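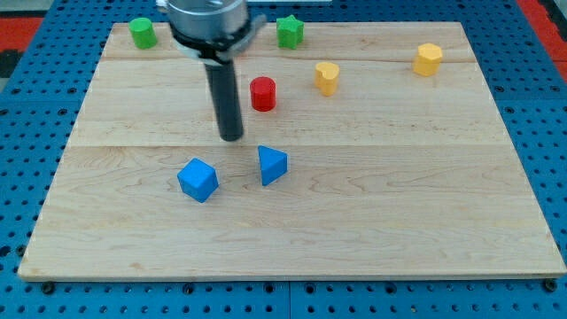
A comment left under the earlier thread on the Enaleck tabletop set reads: the blocks are fine, but the price only makes sense if you already own an arm. We would like to establish whether other institutions share that view.

Enaleck block-pushing set: suitable for a teaching lab?
Posted 8/6/19 in Lab Equipment

Our department in Ostanden is considering the Enaleck set for an introductory course on robot manipulation. The set is offered by Durmont at $809 and comprises a maple board, colored blocks in several shapes, and a rod with a rounded tip that clamps to the end of the arm. A subscription to the Ojo task library is quoted separately at $300 per year. We have an arm and a perforated metal table already. We ask the following of any institution that has used the set:

Does the rod need to be realigned often?
Is the Ojo subscription necessary, or can instructors write their own tasks?
Does the board stay in position under daily use?

The course begins in September and purchase orders must be submitted well before then.

2 answers

Accepted answer

We have used the set for 4 terms and can recommend it with reservations.

Alignment: We check the height of the rod at the start of each session. The clamp collar holds well once tightened, although the printed instructions do not give a torque value and Durmont was unable to supply one on request. Students should be told to keep the tip just clear of the wood. A tip set too low will mark the maple, and replacement boards are not sold separately.

Tasks: The Ojo library is well organized, but it is not required. Our instructors wrote 7 exercises of their own, beginning with "push the blue cube toward the red cylinder" and ending with sorting by color. The cylinders roll when they fall over, and a task that depends on one standing upright should include a reset step. 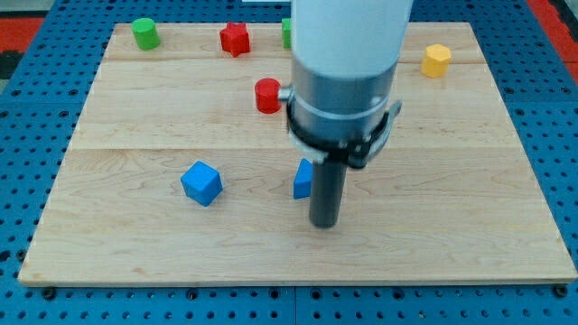
Round-tipped rod at the blue wedge, with the blue cube to its left.

Board: Ours has not shifted. We fitted bolts into the table holes along the near edge and would advise other departments to do the same. The hardware is not included in the price – please budget for it.

The principal reservation concerns delivery. Our order arrived in two shipments and the second was late. Departments working to a fixed start date should request a written delivery commitment.

Was this answer helpful? Yes / No

Other answer

We have not bought this one, but we had a different product from Durmont and the support was slow. Any wooden shapes would probably do the same thing for less money. Check whether the collar fits your arm before ordering.

Comment from the original poster: The collar dimensions have been requested from the supplier. Thank you to both respondents.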